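Reading time: 7 minutes

Folding and sorting helpers wanted for the Ellimard linen and workwear room, Trastidham

We are looking for two part-time helpers to join us in the sorting room at Ellimard, and we would very much like to hear from people who have never done this sort of work before as well as from those who have done it for years. It is a paid post, 12 hours a week, spread over three mornings, and it starts as soon as we have found the right people. Everything you need to know should be somewhere in this notice, but it has grown rather long in the writing, so do ring us if you lose your way in it.

Who we are

Ellimard takes in cloth. Some of it is work clothing from small firms in and near Trastidham, some of it is table linen and curtains, and a good deal of it is offcuts and roll ends from the Zakharchenko mill shop over in Closemport, who have been sending us their leftovers for longer than most of us have been here. We sort it, check it, fold it, mend what is worth mending and send it out again, either back to the people who own it or on to schools, drama groups, quilters and anybody else who has a use for good fabric at a fair price. Last year 1031 parcels went out of our back door, and we are rather proud of that, given the size of the back door.

We work in one long room above the old seed merchant's. There are windows down one side, big tables down the middle and shelving wherever we could persuade it to stand up. The kettle lives on the windowsill at the far end. It is warm in summer and needs a jumper from November onwards, and there is one flight of stairs with a handrail on both sides. There is also a goods lift, which is for goods, but please talk to us if the stairs would be difficult for you. We have moved work down to the ground floor before now and would happily do it again.

What the work is like

Most of a morning is spent standing (or perched on a high stool, whichever suits you) at one of the tables with a pile of cloth on your left and a rather tidier pile growing on your right. You take a piece, open it out, look at both sides, run your hand along the hems, decide what it is and where it should go, and fold it to the size of the shelf it is headed for. Then you take the next one. People are sometimes surprised by how much there is to notice. A hem may have come down for a hand's width and been pressed so flat that you would swear it was sound until you tugged it. Dark colours are the hardest, particularly on a dull day, and we have all put a navy piece on the black shelf and had to go and fetch it back.

We fold in thirds for anything going to the narrow shelves and in quarters for the wide ones, and there is a card with the measurements pinned up over each table. You are not expected to learn them by heart. After a week or so your arms seem to know them anyway. Heavier cloth such as twill wants a firmer hand than table linen does, and it will spring open again if you hurry it, so we would always rather you took your time and did it once.

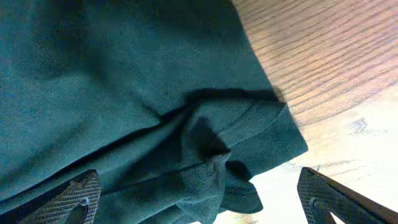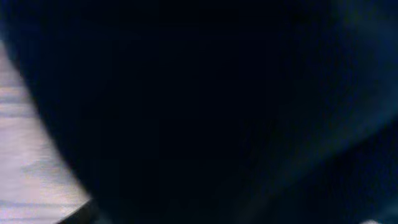 Dark cloth on the sorting room tables.

Alongside the folding there are plenty of smaller jobs, and you would have a share of all of them. Writing labels is one, and it does need to be done in clear capitals, as our customers have been known to send things back with a note asking what on earth it says. Filling in the day sheet is another. There is tying up bundles with tape, wiping down the tables before a pale load goes on them, winding ribbon and braid back on to cards, and going round at the end of the morning with the soft broom, as there is always more fluff than you would think possible. Once a fortnight we have a delivery from Closemport and everyone drops what they are doing to help unpack it, which tends to be the liveliest hour of the fortnight and usually ends with cake.

No sack or bundle that you are asked to lift on your own should weigh more than 12 kilos. The larger ones go on the trolley, and there are always two of us to a trolley.

Who we are hoping to find

You don't need any certificates and you don't need to be able to sew, although if you can, the mending table will be delighted to see you. We would like somebody who is happy with steady, repeated work and who likes the feeling of getting to the bottom of a heap. It helps to have a reasonable eye for colour, or at least to know when to ask somebody else to look. You should be comfortable on your feet or on a stool for a couple of hours at a stretch, with a proper break in the middle. Reasonable English is useful for the labels, but we have several languages among us already and we generally manage.

If you have an allergy to dust or to wool, please mention it when you get in touch. It may not rule you out at all. Much of what we handle is cotton, and one table can be kept for that alone.

We are just as pleased to hear from people coming back to work after a long gap, people who have retired and found it too quiet, and people of eighteen or so looking for a first job with kind hours. Several of our present crew came to us in exactly those ways. We don't mind a bit if you have nothing recent to put on a form, and you can leave that section blank without it counting against you.

Hours and pay

The mornings are Monday, Tuesday and Thursday, half past eight until half past twelve, with a twenty-minute tea break that is paid. If you have a child to drop at school we can move your start to nine and tack the half hour on at the other end. We close for two weeks in August and for the whole of Christmas week, and holiday pay is worked out in the usual way for part-time staff.

The rate is a little above the minimum wage to begin with and goes up after your first 30 shifts. You will be paid monthly, straight into your bank. We lend you an apron and a good pair of small scissors, and we ask that you bring sensible closed shoes of your own. Tea, coffee and biscuits are on us.

The number 44 bus stops almost opposite our door, and there is a rail for bicycles in the yard. Parking is not our strong point, I'm afraid. There are two spaces and the van has one of them.

Your first few weeks

Nobody is put in front of a full table on their first day and left to get on with it. You will be paired up with one of the regulars for at least your first six mornings, and you will begin on plain, flat pieces such as tablecloths and pillowcases before going on to the overalls and jackets, with all their sleeves and straps. We'll show you how the day sheet works and where everything is kept, and we'll show you again when you have forgotten, as everyone does. At the end of the first month we sit down together with a pot of tea and talk about how it's going, from your side as well as ours. If you would prefer more mending and less labelling, or the other way about, that is the moment to say so – though any other moment will do too.

Come and try it first

We know it is hard to tell from a notice whether you would enjoy a job like this one, so we hold an open morning before we ask anybody to apply. You can come up, see the room, meet whoever is in, and have a go at folding a few things if you feel like it. It is not a test and we shan't be marking you. Bring a friend or a relative along if it makes the stairs less daunting. Drop in at any time between nine and noon on the first Tuesday of next month, or telephone and we'll find another morning that suits you better.

How to apply

Please write us a short letter, or send an email if you find that easier, telling us a bit about yourself, which mornings you could manage, and why the work appeals to you. One side of paper is ample. If writing isn't your favourite thing, ring the sorting room and we will take down your details over the phone. The best time to catch us is just after the tea break, once everybody has sat down and got up again. Let it ring for a good while, as the telephone is at the opposite end from the tables and one of us has to walk to it.

We'll reply to every person who gets in touch, including those we can't offer a place to this time, and with your permission we'll keep your name by us for the autumn, when the curtains start coming in and we are usually short of hands again. There is no fixed closing date. The notice will come down once both places have been filled.

Notice posted 15 April 2015

Contact us | © Ellimard, Trastidham | Back to top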